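Ticket 1234
Queue: Laundry and linens, Koltunside guest house
Subject: Plaid covers coming back twisted, pattern no longer lines up
Priority: 3
Status: Closed, with follow-up in March

Reported problem
Two of the plaid flannel covers from the Skastetton rooms won't fold square after washing. The side edges meet but the corners don't. When the cover goes on the bed, the stripes run off to one side and the hem hangs lower at the foot. Housekeeping has tried refolding and a warm iron. No change.

First reply
Please confirm which wash program was used and whether the covers went in the dryer with anything else. Also check the care label for the maker's name. We have both Zistel and McIntyre covers in the closet and they shrink differently.

Update from housekeeping
Label says Zistel. Washed on warm, normal spin, then tumble dried on high with the bath towels. The McIntyre covers went through the same load and came out fine.

Troubleshooting
1. Rewashed one cover alone on cold, gentle, slow spin. Still twisted.
2. Pulled it by the corners while damp, two people, short diagonal first. Better at the foot end, no change at the head end.
3. Dried flat on the rack overnight. Corners closer, but still off by the width of a thumb.
4. Checked the hem for broken stitches. None found.
5. Laid the cover out on the big table to look at the panels.

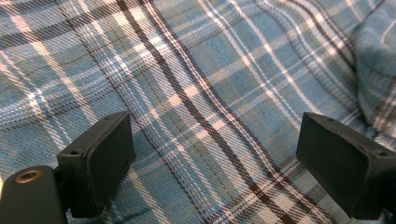 Zistel covers are sewn from more than one width of cloth, and the panels can pull against each other if they dry at different rates. We went over the joins before trying anything else with the iron. The seam itself is faint and easy to miss in the plaid, but the pattern sits slightly offset on either side of it. An offset like that can be left from the cutting, so it doesn't prove the wash moved anything. We compared it with an unwashed Zistel cover from the closet — same small step at the join, and that one folds square.

Finding
Seam is not the cause. High heat in a mixed load is the likely one. The diagonal stretch in step 2 is the only thing that helped, so it was repeated on both covers with steam. Both now fold close enough for the beds.

Changes made
Zistel covers: cold, gentle, own load, low heat, out while still slightly damp. Card taped inside the closet door. McIntyre covers stay on the old program.

Open item
Second cover still hangs a little low on the left at the foot. Usable. Check again after the next wash and reopen this ticket if it gets worse.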